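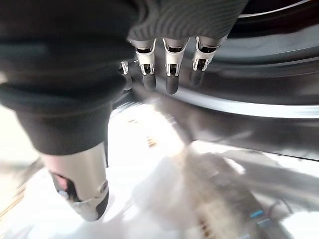
4. Fitting and Caring for the Knit Cover

The Clasley cover is a single-piece knit sleeve for the palm and back of the hand. It is supplied in one size and stretches to fit. The fabric should end above the finger joints, with all four fingers and the thumb clear of the front rim. Fine parallel ribs show best where the knit is pulled over the knuckles; toward the thumb the fabric lies softer and gathers in a fold. A fold of this kind is acceptable as long as it does not enter a joint.

CAUTION: Switch off power and wait for the fingers to stop before fitting or removing the cover. Do not use scissors or a blade near the fabric while it is on the hand.

4.1 Fitting

1. Remove rings, watches and bracelets. The knit snags easily.
2. Lay the cover flat with the care label facing down. Relaxed length is 200 mm.
3. Roll the cuff back on itself to the sewn line.
4. Spread the fingers and thumb by hand to the open position.
5. Slide the cover on from the fingertips, one side at a time. Do not pull on the front rim.
6. Unroll the cuff toward the wrist. The cuff overlaps the wrist band by 37 mm.
7. Straighten the ribs so that they do not twist across the back of the hand.
8. Close and open the hand once at low speed. Check that no fabric is caught in the side plates or in the thumb cutout.

NOTE: If the rim creeps forward over the knuckles, take up the slack at the cuff. Pushing the rim back with a tool will break the edge stitches.

4.2 Washing

Wash the cover after every 200 hours of use, or sooner if it is soiled.

1. Remove the cover and turn it inside out.
2. Shake out lint and grit.
3. Hand wash in cool water with a mild detergent. Do not use bleach or fabric softener.
4. Rinse until the water runs clear. Press out the water in a towel. Do not wring.
5. Dry flat, away from direct heat. Drying normally takes overnight.

CAUTION: Never fit a damp cover.

4.3 Inspection and Replacement

Inspect the rim, the thumb opening and the cuff at each wash. Light pilling is normal and may be removed with a fabric comb. Replace the cover if any of the following is found:

- a dropped stitch or a hole of any size
- loose yarn at the rim
- a cuff that no longer grips the wrist band

Replacement covers are sold singly or in packs under the Drerus spare parts list. Store unused covers flat in the bag supplied.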